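Shelf life of dried spices

The shelf life of dried spices is the length of time for which a dried seed, bark, root, berry or leaf keeps enough of its smell and taste to be worth cooking with. It is a loose idea. Dried spices kept away from damp seldom become unsafe, so the date printed on a jar is a claim about quality, made by the company that would like to sell the next jar. Advice on the subject is plentiful, often repeated word for word from one household guide to the next, and thinly supported.

What is lost

Most of what people taste in a spice is smelled. The smell comes from volatile oils held in small cells or ducts in the plant, and those oils slowly evaporate or react with oxygen once the plant has been dried. Heat speeds this up. Light does too, though its effect is harder to separate from the warmth of the window or lamp it comes from. Grinding breaks the cells open and gives the oils a much larger surface to escape from, and this is why ground coriander fades well before the whole seed does.

Not everything in a spice behaves the same way. The compounds that make chili and black pepper hot are not very volatile, and an old jar of pepper may still burn the tongue long after it has stopped smelling of much. Cloves hold a great deal of oil and fade slowly. Dried leaves such as basil and parsley start with less and have less to lose, and some cooks would say that parsley has already lost it before the jar is filled.

The usual figures

The rule most often given is that ground spices last one to three years and whole spices three to four or more. The source of these numbers is rarely stated. Ravindra Shakya, in his pamphlet The Dated Jar, went looking for it and compared 262 pieces of printed advice, among them cookbooks, packet backs and newspaper columns. He found that 29 of them named any source at all, and that most of those pointed to one another. Only 5 mentioned a test in which somebody had tasted or measured anything. Shakya did not argue that the usual figures were wrong. His complaint was that they had been copied so often that they now looked like findings.

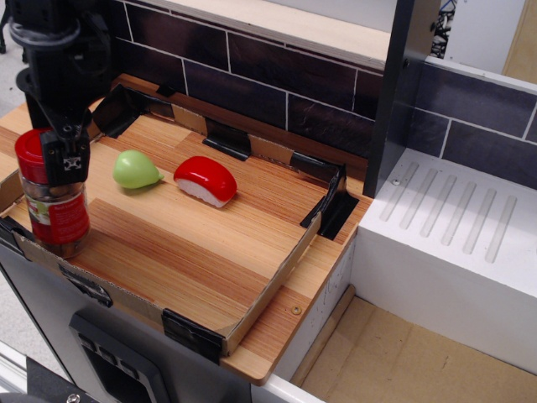

A second difficulty is that the clock has no agreed starting point. A nutmeg may sit in a warehouse for many months before it is packed, and the date on the label normally counts from packing. Two jars with the same date can hold spices from different harvests. Buyers are seldom told which harvest, and a shop that does print a harvest year tends to charge for it.

The yearly clear-out

Household guides commonly tell readers to empty the spice rack once a year and replace whatever is out of date. The advice is sensible for paprika, which browns and goes flat fairly quickly. It is poor advice for whole allspice or cinnamon bark. It also happens to suit the packers, who have been enthusiastic in passing it on. The packer Zerna ran an August promotion for several years in which customers could bring in an old jar for a discount on a new one, with a leaflet stating that "tired spices make tired food." The leaflet gave a single life of one year for everything in the range, salt blends included. Salt does not go stale in any useful sense of the word.

Ginness, a rival, took the opposite line and printed no date on its whole spices, only on the ground ones. This was praised at the time as plain dealing. It also saved the firm from having to take back unsold stock, and the two motives are hard to pull apart.

Testing at home

The ordinary test is to crush a little of the spice between the fingers and smell it. Whole seeds need to be cracked first, as an intact seed may smell of nothing and still be perfectly good inside. The test has obvious weaknesses. Noses tire quickly, and a person working along a rack will judge the tenth jar more harshly than the first. Few people have a fresh sample on hand to compare with, so they are really comparing the spice with a memory of it.

Finlay Ritchie organized one of the better known attempts at doing this properly, serving 200 diners a plain lentil soup made with either new or four-year-old whole cumin, toasted and ground shortly before cooking. The diners could not reliably say which was which. The result is often quoted as proof that dates are meaningless, and it proves nothing of the kind. It covered one spice, whole, in a well-seasoned dish, and the old cumin had been kept in a cool cellar. Ritchie said as much in his own write-up, in a paragraph that is usually left out. 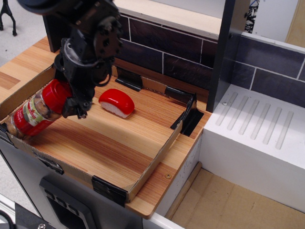
Containers and storage

Glass does not let oxygen or water vapor through, and for a jar the weak point is the lid. Thin plastic bags are worse, since aromas pass through them slowly in both directions. Tins keep out the light. Beyond this the evidence becomes patchy and the marketing picks up. Staster sold a jar with a hand pump in the cap for drawing out air, on the claim that it doubled the life of ground spices. The claim may well hold for a jar that is pumped and then left alone. A jar opened twice a week is another matter, and no figures for that were offered.

Keeping the rack over the stove is widely condemned and widely done. Steam is the bigger concern there, as it enters the open jar when the spice is shaken straight over a pot, and clumping usually follows. Spooning the spice out away from the heat avoids this.

Freezing is disputed. Agarwal's Pantry Handbook recommends it for whole spices bought in bulk, while other writers warn of moisture settling on the contents each time a cold jar is opened. Both could be right - it depends on how often the jar comes out and whether it is left to reach room temperature before it is opened.

Reviving old spices

Toasting in a dry pan is said to bring old spices back. It does make them smell stronger for a while, partly by driving off oil that remains and partly by making new roasted flavors. It cannot replace what has already gone. Using more of an old spice is simpler and works tolerably well with leaves and mild seeds, less well with turmeric or clove, where bitterness tends to increase along with everything else.

See also: Drying of herbs; Date labeling; Essential oil; Food waste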